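Success rate dropped when we moved the two-arm rig into a blackout tent. Is our comparison still valid?

Posted in Robot Learning Help, 26 October 2019
Tags: imitation learning, evaluation, two arms, lighting

wrenfold

Hi all, long-time reader, second post I think. I'm working on a small write-up with a couple of other people at our makerspace in Daltport and I've got myself in a proper tangle over the results, so I'm hoping somebody who has done this for longer can tell me whether I need to throw half of it away.

The short version. We're trying to find out if a policy trained on demonstrations of several different jobs does better on one particular job (pressing the red button on the task board, then picking up the block in front of it) than a policy trained only on demonstrations of that job. Same number of demonstrations each, 2,000 for the mixed one and 2,000 for the single one. We call the mixed one Flerner and the single one Frandsen, for reasons that made sense in the pub.

Flerner was winning quite comfortably in our first round. Then we put up the black fabric walls, as the afternoon sun was making a mess of the overhead view, and ran the whole evaluation again. Both of them got worse, and Frandsen got worse by less, so now they're practically level. All the training data is from before the walls went up. Argh.

The layout of the bench hasn't changed. The bowl, the wooden box, the cup and the tray stay in their row at the far side, the white board sits in the middle, and the two arms come in from either side. I've been quite fussy about putting things back where they were, though I'll admit the small stuff near the board gets nudged. 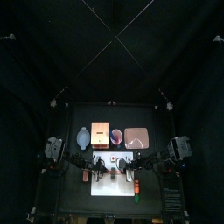
Photo: wrenfold / Teswood bench, own work

So what I'd like to know is:

Can I report the first round and mention the second as a sort of footnote? Or is the second round the "real" one now, seeing as that's how the bench will stay?

And is there any sensible reason the mixed policy would be hit harder by a change of background? I'd have guessed the opposite. More variety in, more robust out, surely? That was sort of the whole pitch.

I can collect more demonstrations if I have to but it's slow going, and my wrists are not what they were.

Thanks in advance!

Rutilio Quintero

Hello wrenfold. I went through something very like this last year with a single arm and a lot of cardboard, so you have my sympathy.

Please don't make the second round a footnote. If I were reading your write-up and found out on the last page that the ranking more or less vanished when the background changed, I'd be cross. Put both rounds in the main table, side by side, and say plainly which one matches the training conditions. They answer different questions. The first says "which policy is better when the room looks the way it did in training" and the second says "which policy copes better when it doesn't". Both are worth knowing and your readers can pick the one they care about.

As for why the mixed policy fell further, I can only guess from here, but my guess would be that your variety is all in the jobs and none of it is in the surroundings. Every demonstration you have, of every job, was recorded against the same old room. A mixed policy has to work out which job it's meant to be doing, and if you don't tell it explicitly then it has to get that from the picture. I'd be a bit suspicious that it was picking up on something in the background to do that. Were the different jobs recorded at different times of day? If all the button demonstrations were done in the morning, say, then the light in the room is a lovely clue, and you've just taken it away. Frandsen never needed the clue because it only knows one job.

You can check this without collecting anything. Take some of your recorded button demonstrations, black out everything beyond the edge of the tabletop, feed those pictures to both policies and compare the actions they predict with the ones the person did. If Flerner's error jumps and Frandsen's doesn't, you've got your answer. If both go up by the same amount then I'm wrong and it's something else.

Another thing, looking at your photo. You've got a black tabletop, black walls and mostly black arms. That's very tidy, but there's not a lot of contrast between arm and background any more. If your policy relies on the overhead view to know where the arms are, it may be struggling with that too. Do you feed it the joint angles as well? If you don't, I'd try that before anything more exciting.

If you do end up collecting again, you don't need the full 2,000. Do a small batch inside the walls, split evenly over the jobs, and shuffle the order so that no job gets its own time of day. Then fine-tune both policies on it and run a third round. It'd make a much more interesting write-up than the one you set out to do.

tansyplough

just train for longer. ours was rubbish until 3,000 epochs and then it was fine. also tape the small bits down or mark where they go

mossgate_lane

I agree with most of what Rutilio said, but I'd go back a step and ask how many trials you ran in each round, because you don't say. If it's a small number then "winning quite comfortably" and "practically level" could be the same result with different luck. I've been caught by this more than once (the second time I had already made the slides).

What I do now is mix the policies up within a session. One trial of A, one of B, order decided by a coin, and whoever resets the bench doesn't know which is next. If you ran all of Flerner and then all of Frandsen, anything that drifted over the session gets counted as a difference between them. The nudging you mention would be enough to do it. A block that's crept sideways by a finger's width is a different task as far as a gripper is concerned.

Print a photo of the starting layout and stick it up next to the screen, or better, overlay it on the live view at half strength and move things until they line up. Boring, but it takes the arguments out of resetting.

I wouldn't bother with the longer training until you've done the checks above. It might help, but it won't tell you why the gap closed, and you'd have changed two things at once.

wrenfold

Thank you, all of you! Rutilio, I've just looked at the recording log and I feel slightly ill. The button demonstrations were nearly all done before lunch and the tray and cup ones were nearly all after. I hadn't given it a thought. I'll do the blacked-out test first and report back.

We do give it the joint angles, so at least that's one thing off the list.

mossgate_lane, we did run them one after the other, yes. 3 sessions, all Flerner first. I'll redo it with the coin.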